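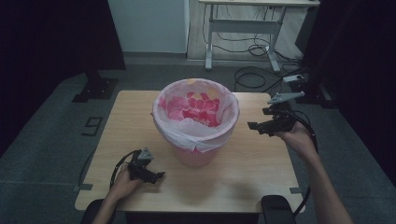 I have been taking out the trash for most of my life and I never once thought of it as hard. Then I spent a long winter reading everything I could find about robots doing chores, and now I can't tie off a bag in the kitchen without stopping to admire my own thumbs.

Think about what the job asks for. You have to find the edge of the liner, and the edge of a liner is a thin, floppy, half see-through thing that changes shape when you breathe on it. You have to get a finger between the plastic of the bag and the plastic of the bin. You gather the rim, which means closing a big loop into a small one while keeping hold of every part you've already gathered. You lift, and the bag sticks to the sides (suction, usually), so the whole bin comes up with it and you brace the thing with a knee or a foot. Then the knot. Then a new bag, which has to be rubbed open between two fingers, shaken full of air and folded down over the rim so it stays put. A nine-year-old can do all of this while complaining about it!

So can a machine do it yet? My answer is: parts of it, sometimes, and I find that thrilling.

I know how that sounds. My sister-in-law, who has heard a lot from me on this subject, says "parts of it, sometimes" is also how she'd describe my housekeeping. But look at where things stood not long ago. Factory robots were superb at meeting the same steel part in the same place all day long, and if the part showed up an inch to the left they would happily weld the air. Cloth, bags, cables, dough, anything that sags, was off the table. Now there are arms that fold a T-shirt passably well and will have a second try when the sleeve slips. They're slow. I watched one take so long over a dish towel that I got up and made a sandwich. But it did fold the towel, and the towel had been dropped in a heap.

What changed, as far as I can follow it, is that people stopped trying to write down the rules and started showing the work instead. Someone does the chore by hand, holding the same kind of simple two-fingered gripper the robot will have, and the motion gets recorded. Then they do it again with the bin turned a little, and again with a fuller bag. I love this. It means the know-how comes from ordinary hands doing ordinary jobs, and that the best teacher in the room may be whoever is quickest at changing a liner.

It also shows you fast what we take for granted. Try it at home with a pair of kitchen tongs in each hand. I did, one Monday night, with the bathroom wastebasket. Getting hold of the bag was fine. Pulling it up was fine until it wasn't, and I lost a fair amount of tissue over the side. Tying the knot I gave up on altogether and settled for a sort of twist. With tongs I had lost all the feeling in my fingertips, and I hadn't known how much of the job I was doing by feel. Whether a bag is about to tear is something you mostly know through your skin.

Aksel Baldursdóttir, a friend who spent years running a packing floor in Villanueva, thinks I have the order of things wrong. Her view is that homes will come last. On her old floor there were 12 liner bins along the line, all the same make, all in marked spots, all emptied at the end of the shift. A robot that handles one bin handles all of them, and if it fumbles there's a person ten feet away. My house has four wastebaskets, no two alike, and one of them lives behind a door. I think she's right, and I'd add that a shop will put up with a machine that needs watching a lot longer than a family will.

The thing I'd ask of anyone showing off a chore robot is to let us see the boring numbers. How many tries, how many bags on the floor, and who put the bin back where it started? If a machine gets through 400 liners and tears a good share of them, I want to know that, and I'd still be cheering. A torn bag is a useful thing to learn from, and a short clip of the one good run teaches me very little. I'd like to see the runs with coffee grounds, too. Dry paper is a kind place to begin, and everybody has to begin somewhere, but kitchens are wet.

Would I buy one today? No. I'd be following it from room to room with a broom. But I'd go a long way to stand and watch one work for an afternoon, and if they let me have a turn with the grippers I'd be there before they opened the doors.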